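We use cookies to remember your preferences and to see which stories you like. Accept | Manage settings

The Long Goodbye to the Ironing Board

My grandmother ironed dish towels. She ironed pillowcases, handkerchiefs, my grandfather's undershirts and, one memorable December, the ribbon off a Christmas present so that it could go back in the drawer for next year. I grew up thinking that this was simply what evenings were for, and I can still hear the little sigh of the steam and the radio going in the next room.

I own an iron too, of course. It's a Flaren, bought when I moved to Usby 14 years ago, and I believe I've used it for two weddings and a funeral (and once, I'm sorry to say, for a grilled cheese sandwich). Most of my friends are in the same boat. So when I asked readers of this magazine to write in about their ironing, I expected a handful of polite notes, and instead I got 653 replies, some of them running to several pages and one with a map of the writer's linen closet!
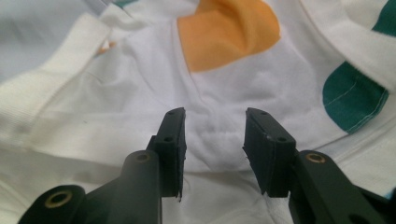
Ironing used to follow washing the way dessert follows supper, and plenty of the letters remembered the order of it all: starch, sprinkle, roll, wait, press. What went away first was the pressing of everyday things. A crumpled white garment, all loose folds and creases, would once have gone straight onto the board, and now a good many of us would give it a shake and call it done. Of those who wrote, 118 told me they hadn't plugged in an iron in the past year. Several were quite proud of it, and one or two asked me not to tell their mothers.

The fabrics had a lot to do with it, and so did the dryer, and so did the slow loosening of what people wear to work. A reader who spent her career behind the counter at MacLeish, the old department store on the square, wrote that she could date the change by the window displays. One spring the mannequins had creases down their trouser legs, and the next they didn't, and after that the board covers were moved to a back shelf next to the shoe trees.

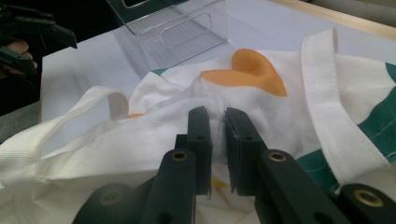 And yet the people who still iron really do love it. They wrote about the smell, and the warmth on the hands, and the pleasure of a job where you can see exactly how far you've gotten. A retired bus driver does his shirts while he listens to ball games. A young father in Plilov told me that it's the only half hour of the week when the children leave him alone – they're convinced that if they come near he'll hand them a pile of napkins.

I tried it myself after reading all that. I got the board up (it shrieked, as they all do), filled the Flaren with water and did every pillowcase in the house. It took most of an evening and my back complained, but I'll admit that I went to bed early that night just to lie on them. I've done the pillowcases twice more since then. The dish towels can wait.

Comments

pressedforthyme: My mother kept her sprinkled shirts in the refrigerator overnight. We thought everybody did!

Old Bus Route 2: Cotton only, medium steam, collar first. I won't be argued with.

lindenporch: Haven't ironed since college and my pillowcases are fine, thank you. Lovely piece though.

Contact us | © 2024 All rights reserved | Back to top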